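Last updated: 7/15/18
2 shares | 9 comments

When the hand does not let go

I promised to write about the fault we had with the filing task, and I am late with it. First I wanted to be sure I understood it myself.

For those who are new here: at Stivilby we teach humanoid robots to do office work. The task of this month is called Sullside. The robot must take binders, put them into a low cabinet with two doors, and close the doors. It sounds simple, and for a person it is simple. I had 104 runs in the log before the fault, and I had started to feel comfortable.

The fault was a late release. The program sends the open command, the hand reports that it is open, but in truth the fingers are still closing on the load. The arm then moves to the next point and pulls the binder with it. In the worst run the binder came back out of the cabinet, hit the door and fell on the carpet. I stopped the arm with the red button, and I must admit that my own hand was slower than I expected.

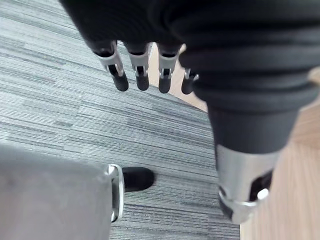
Fingers pointing down over the carpet, close to where the wood floor begins.

My first idea was a mechanical one. I thought a joint was sticking, so I spent a whole evening moving each finger and listening to it. I found nothing. Then I blamed the cable at the wrist, and I was wrong again.

The real reason was in the messages. The hand controller has a queue, and when the arm moves fast the queue becomes full. The open command waits there up to 2000 milliseconds, but the reply "open" is sent when the command arrives, before it is carried out. So the arm believes a thing that did not happen yet. With light objects we never noticed, as they mostly slipped out by themselves. A binder is wide and stiff, and it stays between the fingers – and then it becomes a lever.
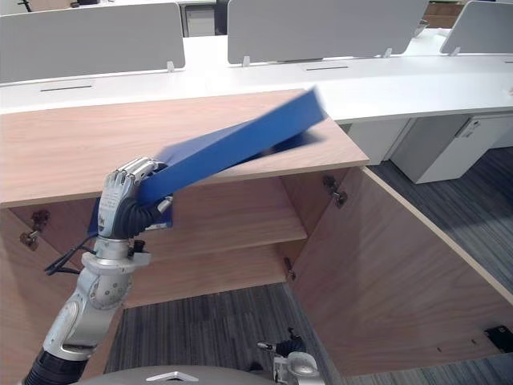 What we changed

The arm now waits for the real finger position, not for the reply. If the position does not change in time, everything stops and a person must confirm before it continues. We also made the arm slower near the doors. The runs take longer, and my colleagues at Ploltlow have already complained about it, but I prefer a slow robot to a surprising one.

The second change is for us, the people. Before, we walked past the cabinet while the arms had power. It was a bad habit, and I had it too. Now the rule is that you speak to the operator first and wait for the answer. I would like to have a proper floor marking also, but the carpet does not hold the tape well.

I am still not fully calm about the queue. Yeh, our small logging tool, shows only the last message, so an older fault can hide behind a newer one. I want to rewrite this part in July if I have the time.

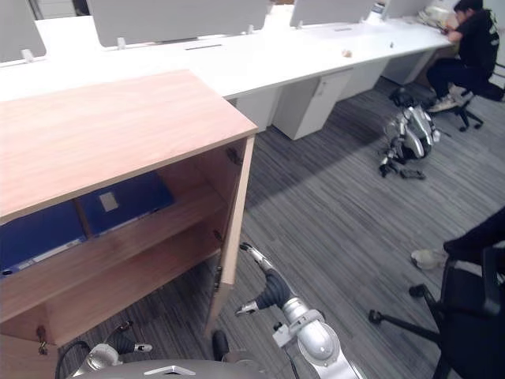
Szu-yu Yip wrote to me after reading the draft that the same wrong reply could also happen on closing, so that the arm lifts before the hand holds anything, and that I should test this case before I call the fault repaired. I had not thought of it. The test is now on my list, with a soft load and at low speed.

If you have seen something similar with your own controllers, please write in the comments. I read all of them, only my answers are slow.

Posted by Ivana Valdebenito

9 comments
Contact | Copyright Ivana Valdebenito | Back to top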